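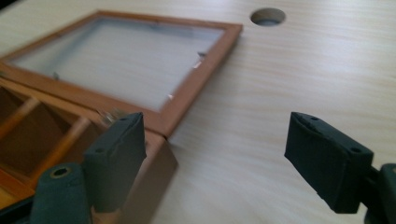

My aunt left me the tea business and my cousin the house, and for a good few years I thought I'd had the worse of it.

I say business. It was one room over a betting shop in Peltedow, with a kettle, a till that stuck in damp weather and a brass plate by the street door saying LAKATOS TEAS. No one called Lakatos had ever worked there. My aunt bought the plate at a house clearance before she had anything to sell, liked the look of it, and went into tea because it was already paid for. She told me that when I was nine and I thought it was the most sensible thing I'd ever heard. I sort of still do.

So there I was in July, forty-one and recently let go from the council, sitting in a hot room with the windows painted shut, going through her order book. I'd given myself until the end of the summer. Sell the stock, hand back the keys, find something with a pension. My cousin had already offered me his spare room (my aunt's sewing room, if you please) and I'd already said I'd think about it, in the voice we use in our family for no.

The order book was mad. She'd had 353 customers and she'd written them all up by what they drank and what was wrong with them. "Strong Assam, bad knees." "Green, only because of the doctor." "Says Earl Grey, wants company." There was hardly a surname in it. You had to know that the hyphen after an entry meant they paid late and a little cross meant, well, what you'd expect a cross to mean. There were more crosses towards the front.

And then on the last page, on its own, in red: "Wistatus, 8 oz, every month, DO NOT MISS."

I didn't know what Wistatus was. I looked on the shelves, and in the cupboard, and behind the cupboard, where I found a mousetrap and a very old digestive. I rang the wholesaler and he said was it a herbal. I rang my cousin, who said it sounded like a skin complaint. In the end I went down to the betting shop, because the woman on the counter there had been taking in my aunt's parcels since before I could drive.

"Oh, that's the island," she said. "Past Gromon. You get the ferry."

"What do they want eight ounces of?"

"How should I know? I do horses."

Now, I could have posted them a nice letter. I'd like to say it was duty that stopped me, but it was the heat, and the thought of a boat. I weighed out eight ounces of everything that was open, put each in its own bag, wrote on them in pencil, and caught the early bus to Gromon with the lot in a rucksack that made me smell like a church jumble sale.

The ferry was a man with a boat. He looked at the rucksack and sniffed.

"You're not her," he said.

"No. I'm the niece."

He took that in for a while. Then he started the engine and didn't speak again until we were across, which took 40 minutes, and then he said, "Mind the step," and there wasn't one, it was a ladder.

I'd pictured a village. There was a house, low and white, with a bench outside, and on the bench there was an old man in a good jacket. He'd got two cups out. He had them on a tray with a cloth, and the cloth had been ironed, and I stood there with my bags and felt dreadful, because he was looking past me at the ladder to see who was coming up next.

"It's only me," I said.

"Ah," he said. He moved along the bench.

I explained about the tea. I went on far too long about it. I said I hadn't known what she brought him so I'd brought it all, and I got the bags out and lined them up on the wall, and he read every one of my pencil labels with his glasses pushed up on his forehead.

"None of these," he said.

"Oh."

"I don't drink tea. Never have. Can't stand it." He lifted one of the bags and put it back very gently, as if I'd made it at school. "She used to bring it over and I'd give it to the ferry."

Behind us down on the water the engine coughed, and I remembered the sniff.

"Every month?" I said.

"Every month. She said she couldn't be seen taking a boat for nothing, she had a business to run."

I did the sum later on the bus, properly, with the order book on my knee. If you went by the red ink she'd carried over something near to 1,000 ounces of best Ceylon so that she could sit on a bench for an afternoon with a man who didn't like it. She never said a word. All those Sundays at my cousin's, him carving and going on about her being on her own in that room, and she'd just pass the sprouts.

What was in the cups was coffee, by the way. Thick as paint and frankly horrible. I had two. He told me she'd cheated at draughts and I said she'd cheated at everything, and he laughed so much he had to take the glasses off altogether. Then we ran out of things to say and that was all right too. There were some sheep. A cloud came over and went off again.

When the ferry hooted he stood up and folded the cloth into quarters.

"There's no need to keep it up," he said. "You've your own affairs."

"I've got a business to run," I said.

It came out a bit sharp -- I'd got something in my throat -- and he turned round and was busy with the tray for a while.

The ferryman had his hand out before I was off the ladder. I gave him the Ceylon. He sniffed it, nodded, and put it inside his coat.

"She did me a bit of Darjeeling at Christmas," he said.

I got the order book out and wrote it down.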